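Trellstead Visitor Notes

A small collection of short travel notes on Trellstead and the villages near it, put together for people planning a weekend away. The current release is dated January 1, 2023 and replaces the October one.

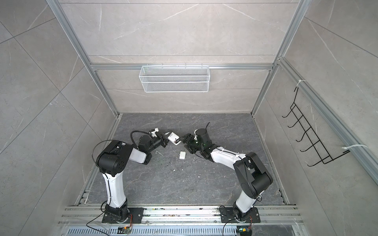
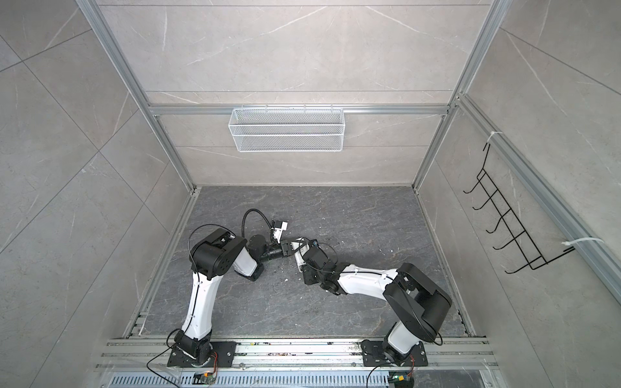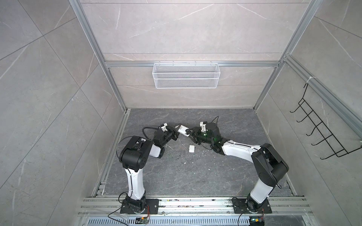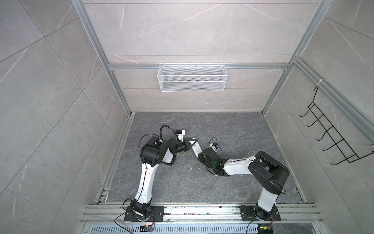 What is in the files

There are 1,100 notes in total, in plain text, one per file. About 400 cover places to eat and stay. The rest deal with walks, buses, parking, museums and market days. Each note gives the name of the place, the nearest bus stop and a few sentences of advice.

Folders

town: everything inside the old walls
river: the Zorside path, the ferry landing and both footbridges
hills: Buvero and the farms above it
food: cafés, pubs and bakeries, including the Juhász bakery by the station

Known problems

Opening hours in the hills folder were copied from the October release and have not been checked again. Two of the walks cross the Buvero road where there is no pavement, and the notes don't yet say so. Spellings of street names vary between town and river. Bus 4 is listed as running on Sundays, but it only does so in summer.

Using the notes

You may copy and reprint them free of charge if you name the collection. Please don't shorten the walking directions, as the warnings tend to come last. Corrections can be sent as a changed file or a plain message giving the file name and the line.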